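Sorting and Putting Away: How a Storage Room Learns Its Own Order

Handout 4, Household and Small Workshop Organization 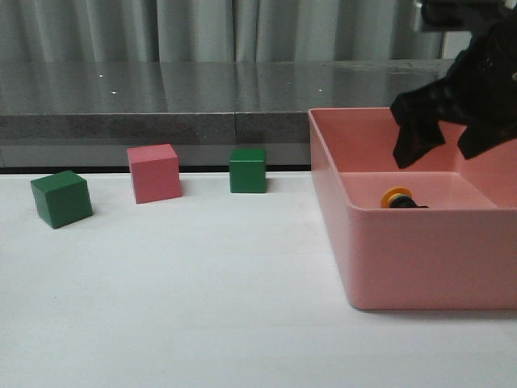 Liv Midtbø
Course teacher, evening program

Before you read: please bring your own list from last time, the one with the things you keep at home or at work and cannot find when you need them. We will use it in the second half. If you were absent, make a short list now, ten lines is enough.

1. What we mean by sorting

Many people use the words "sorting" and "putting away" as if they were the same. In this course we keep them apart. Sorting is a decision about which things belong together. Putting away is the movement of a thing to its place. You can put away a whole kitchen in one evening and have sorted nothing, and then you will search for the can opener until spring.

A group is made by a rule. The rule can be color, size, use, owner, season, or how often we touch the thing. Children choose color first, and adults who are tired do the same. Color is a good rule when the color carries a meaning, for example on folders where red is unpaid and green is paid. It is a weak rule for tools, for the color was chosen by the factory and tells you only who made it.

Try to write your rule as one sentence before you touch anything. "All that I need when a fuse goes" is a rule. "Electrical things" is also a rule, but a wide one, and it will collect old phone chargers for many years.

2. Open groups and closed groups

A closed group has a known number of members. A chess set is closed, and so is a socket set. When one piece is missing you can see it. An open group has no fixed number: screws, buttons, letters, cleaning rags. Open groups grow, and the place for them must have an upper limit or they will take the shelf.

My own limit is simple. One open group, one container. When the container is full, I do not buy a second one. I take out the worst part of the content, or I divide the group with a new rule. Some students find this too strict -- we can discuss it in class.

Closed groups should live in something that shows their number. A tray with shaped spaces is best. A bag is worst.

3. The size of the container

In the textbook chapter you have read about the small parts store at Purnell, a bicycle repair shop with two rooms. They had 110 drawers in one wall, all of the same size. It looked very fine. But the drawers for valve caps were nearly empty, and the brake cables did not fit in any drawer and were hanging on a nail behind the door. The shop had bought the wall first and made the groups after.

When they did it again, they laid everything on the floor and on tables in groups, and left it so for one working day. Only then they measured. They finished with 43 groups, and for these they needed three sizes of container. The rest of the old drawers were given away.

The order of work is then:

First the rule, in one sentence.
Then the groups, laid out in the open.
Then the measuring.
Then the containers.
Last the labels.

Labels come last also for a language reason. When you have worked with a group for some hours you know what you call it in your daily speech, and this is the word that should stand on the label. Britt-Marie Bakke, who taught this course before me, had a box with the label "small sad things". Everybody in her family could find it.

4. Lids, walls and the view from above

A container which stands below the height of your chest is seen from above. It does not need a transparent wall, it needs to be without a lid. A container above your eyes is seen from the front or from underneath, and there a transparent wall helps very much, or a label on the front.

Lids protect against dust, moths and moisture. They also add one movement each time. Please count movements, not minutes, when you compare two solutions. To open a cupboard, lift down a box, take off the lid and lift away the paper is four movements before you have the thing in your hand. People will accept four movements for the Christmas lights in December. They will not accept them for scissors.

Deep containers have their own trouble. Whatever is at the bottom is in practice gone. If the container is deep, put large things of one kind in it (balls, blankets, empty bags) and keep small things in shallow ones.

5. Returning things

A system is tested when things come back. Getting a thing out is easy, you want the thing. Putting it back happens when you want something else, dinner for example.

Two pieces of advice from earlier students:

a) The place for returning should accept the thing roughly. If you must fold, turn or align it, it will stay on the table.

b) Have one waiting place, and empty it at a fixed time. At the Villca sewing room it is a basket by the door, and it is emptied at 16:00, before the lights go off. The waiting place may not hold more than one person can put away in 15 minutes.

Waiting places multiply if you allow it. Windowsills and the top step of a stair are the usual ones.

6. Exercise for the next meeting

Choose one drawer or one shelf at home. It should be a place that irritates you a little, not the worst one in the house. Give it 60 minutes in total and stop when the time is over, even if you are in the middle.

Write down the rule you started with, and also the rule you ended with if it changed. Write which things did not fit in any group. Do not make a group called "various". If you must, leave these things on a plate and bring a list of them, we will look for their rule together.

Bring also a measure of the inside of the drawer -- inside, not outside. Last year half of the class measured the front.

7. Words used in this handout

Rule: the sentence that decides if a thing belongs.
Open group: a group without a fixed number of members.
Closed group: a group with a known number of members.
Waiting place: where returned things stay until they are put away.
Movement: one act of the hand, such as to open, lift or turn.

Reading for next time: chapter 5, without the part about archives. The pages about moisture we take together with handout 6.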